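4.2 Why people keep the caps
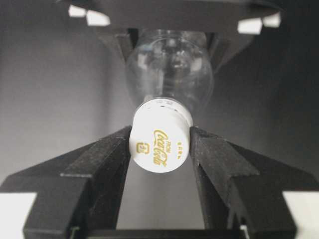

Figure 3. A white bottle cap.

Hedvig Lindqvist objected, on reading our first draft, that a drawer full of caps is no proof that anyone means to use them, and that we had mistaken laziness for thrift. We took the point badly and then went back to the interviews.

Of the 376 households in the Vik survey, 364 admitted to keeping at least one container part with no container to go with it. The other 12 were not asked to open their kitchen drawers, and we draw no conclusions from their confidence. Lids came up most often, followed by caps, corks, and a class of small plastic ring that no respondent could name and several defended with some heat.

Asked why they kept a cap, people mostly spoke of a bottle that might turn up. Only 19 could recall one that had. Among these, 15 said the cap did not fit, a result they described as disappointing but did not treat as grounds for throwing it out. One man in Geditz had moved the same cap through three apartments. He regarded the question as rude.

Lindqvist's reading would predict that caps pile up where nobody looks. Our respondents, however, sorted theirs. Sizes were kept apart, cracked ones were demoted to a second jar, and in shared homes there was often a rule about who could discard what. Lazy people do not, as a rule, run a second jar. Fang's earlier work on string in Koltine found much the same habit, with the added difficulty that string tangles (Chun-hung Fang, personal communication).

We therefore treat keeping as a low-cost form of planning, in which the plan is never looked at closely enough to fail. Lindqvist has since allowed that this may hold for caps. She does not accept it for the rings, and Section 4.3 takes those up separately, using the smaller sample from Vovness.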